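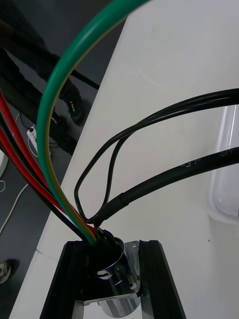 ## Cell 6: new cable harness and a change to the weekly check

The wrist harness on the Cell 6 arm was replaced on Tuesday, 6/16/20, and the cell is back on the Ultar trays. The old harness had been in service since January and had run 1158 hours.

The fault first showed up as a dropped signal from the gripper, always with the wrist turned close to its limit. Restarting the controller cleared it for a while. By last week it was stopping the cell several times a shift. Maintenance swapped the sensor first, with no change, and then found a broken strand in one of the thin black signal wires, just behind the connector.

Morikawa supplied the replacement. The wiring follows the old layout: green with a yellow stripe is ground, the two reds are supply, and black and dark blue are signal. All of it comes together at the round metal connector on the bracket between the two black rails. The thicker black cable has heat-shrink where it nears the connector. Leave the sleeving on. It takes the rubbing that used to go straight to the jacket.

Some points for anyone working on this arm:

- Lock out power at the Gultberg panel before touching the connector. The stop button on the pendant does not remove supply voltage.
- The green and yellow wire is stiffer than the rest and needs a wide curve. Do not tie it down tight to the bundle.
- Keep the thin black pair in a loose loop. The old pair had been pulled straight, and that is where it broke.
- Check the bracket screws by hand after the first shift. If one has moved, tell the lead before tightening it.

The weekly check now includes turning the wrist slowly through its full range at low speed while a second person watches the cables. It adds a few minutes. Write the hour reading on the card at the same time. Harnesses will be changed at 900 hours from now on, whether or not they show wear.

The Zornuneck cell uses the same connector and is at 31 hours on its current harness, so no work is planned there. One spare harness is on the shelf in the maintenance cage and a second is on order.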